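Student suturing project moves to second test series

VOYLE, June 7, 2018 – A student team at the Rarnard engineering program has finished the first test series in its surgical robotics project and will begin a second in July, according to a progress report posted by the program.

The project, named Brulstead, covers instrument control for suturing. Students write the motion software, set the limits on jaw force and wrist angle, and log every trial. The 11 members are in their third and fourth years, and the work counts toward the program's design requirement.

The first series consisted of 117 trials on straight incisions. The team recorded 74 as complete, meaning that the needle was passed through both edges and the knot was tied without an operator taking over. Most of the remaining trials were stopped at the handoff, when the needle is released by one instrument and picked up by the other. The report puts the errors down to needle angle. A needle gripped too close to its tip leaves the second instrument little to hold, and a small rotation in the jaws moves the exit point away from the planned line.
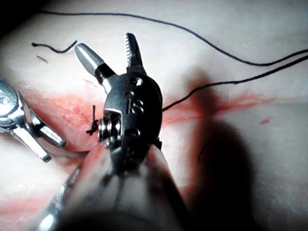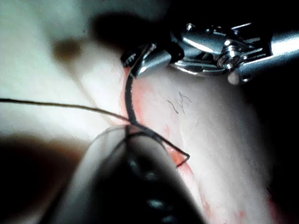
Instruments and suture thread at the incision.

By the Fultthorpe Technical News staff

Thread handling was the second source of stopped trials. Slack thread can pass over an instrument and catch at the wrist when the jaws turn. The control software has no model of the thread, so the students added a fixed pull after each pass to take up the slack. The report says this reduced snags but made the stitches less even, because the same pull is applied whatever length of thread is left.

For the July series the fixed pull will be replaced by one calculated from the number of passes already made. The grip point on the needle will also be checked before each handoff, and the software will regrip if the angle is outside the set range. The limit for a full stitch, including the knot, stays at 20 minutes.

Trial logs from both series will be released together once the second is complete. The students will also rewrite the calibration procedure, which now has to be repeated each time an instrument is changed. Curved incisions were part of the original plan and have been moved to next year's project.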